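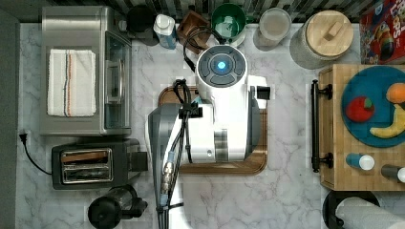 Kitchen counter setup, arm seen from overhead

Plesero kitchen package: worth it?

kalman_b
I've been going back and forth on the Plesero kitchen package for our little test kitchen. You get the mounting kit, the task software and 3 months of support, and they quoted me 1,820 on top of the arm itself. Has anybody here lived with one? I mostly care about small fussy stuff like bread, plates and cups. I'm not trying to get dinner cooked!

sipho_vw
Had it since December and I like it. Setup took me an afternoon, and most of that was cable routing. Do yourself a favor and buy extra clips, the ones in the box are junk. Teaching it a new task is the good part (you move the arm by hand, save your points, done).

zofiem
Gotta disagree with Sipho. The software is fine until you move something, and then you're re-teaching half your points. I went with the Curulel bundle and it was 534 cheaper. Uglier menus, sure, but I'm happy with it.

sipho_vw
Did you run the counter calibration after moving things? It's buried in the second menu. I missed it for weeks.

zofiem
Yes, I ran it. Twice! Still ended up a finger's width off at the back of the counter.
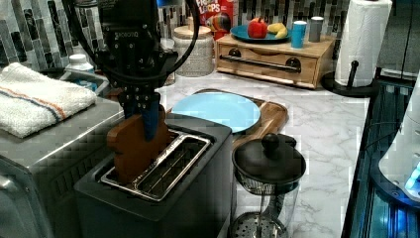 Toast, left slot

kgomotso_dp
Toast is the job I'd judge any of these packages on. The slot is narrow and bread squishes, so your grip force matters way more than the arm does. Blue rubber pads on the fingers, Robotiq gripper, and I keep the force set low. My first night of tuning cost me some 12 slices, so buy the cheap loaf.

kalman_b
That's super helpful, thanks. Do the pads come with the package?

kgomotso_dp
Not with my order, so ask before you pay. And get the support terms in writing while you're at it.

sipho_vw
Mine didn't have pads either. I'd still buy it again.

zofiem
And I still wouldn't, lol. Kálmán, message me if you want my Curulel settings.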